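Home Journals Browse Issues For Authors Sign in

We use cookies to improve this site. Accept Manage settings

3.2 Starting state of the garment

Most folding guides begin with a shirt that is already flat. Laundry rarely comes that way. We wanted to know how much of the work in folding a T-shirt goes into finding its edges and smoothing it out before the first fold is made.

The Hulholm set holds 566 entries, each one covering a single garment on a table. We sorted the entries by starting state – flat, partly spread or bunched – and left out any item that could not be told apart from a towel. Of the rest, 293 were partly spread, the largest group by far. Figure 4 gives a typical case.
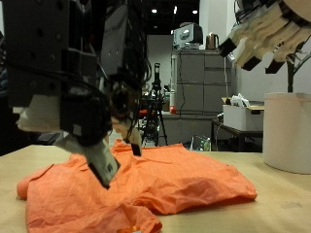
Cimonska Textile Care Papers
By A. Liepiņa
Published November 27, 2022

Figure 4. Orange garment, likely a T-shirt, lying crumpled on a pale wooden tabletop.

Partly spread garments share a few traits. The cloth covers a wide area, but creases run across it and hide the line of the hem. In Figure 4 the folds run diagonally, one flap hangs toward the front edge of the table, and a rounded lobe much like a sleeve extends to the left. A lobe of this kind is a useful first landmark. Once one sleeve is known, the shoulder seam can be followed to the collar, and the shirt can be squared up from there.

Bunched garments offer no such landmark and were scored separately, using the 3 steps given in Section 3.1. Color was noted but not used in scoring.

Related items
Crease Direction in Cotton Knits
The Clonda Scale for Wrinkled Cloth
Sorting Household Laundry by Shape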